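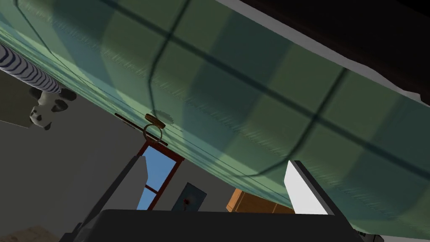 Leave the Bench Alone

By Dexter Dizon
2021-02-04

The league wants to cut game rosters by two players next season, and most of the coaches I talk to have shrugged it off. The last two guys on the bench hardly play, the thinking goes, so why pay for their travel? I think it's a bad idea, and I think it will show up in the standings by March.

Start with Nogueira. They lost their starting center in the second week and finished the month with a winning record anyway. The points came from a backup who had been on the floor for 11 minutes all of last season. He knew every set because he had been running them in practice against the first team. Under the new rule he would have been at home, or playing somewhere else.

Then look at Esura, who did it the other way. They carried a short bench by choice and spent the savings on one scorer. He is very good. He also looked worn out in every fourth quarter I watched, and the team gave up late leads in three straight road games. Their coach, Carolina Salgado, said after the last one that she had no one left to send in. I don't blame her for that. She was given the roster she was given.

The argument for the cut is money, and I won't pretend money doesn't matter. Attendance is down. Gistano drew 593 people to a home game last month in a building that holds 2000. But the owners are saving on the cheapest part of the operation. A player at the end of the bench makes close to the minimum and shares a room on the road. Drop one preseason trip and you cover a good share of it.

There's also the matter of who gets hurt by this. Stars will be fine. The players who lose their jobs are the 22-year-olds who need another year and the veterans who teach them how to guard a pick and roll. Cindine has built its whole team out of those two groups – it's the one club in this league I'd call well run.

If the league has to try something, try it in the preseason and let the coaches report back. Better still, keep the rosters where they are and talk about the schedule, with its four games in six nights. I'd gladly trade a couple of those for a full bench.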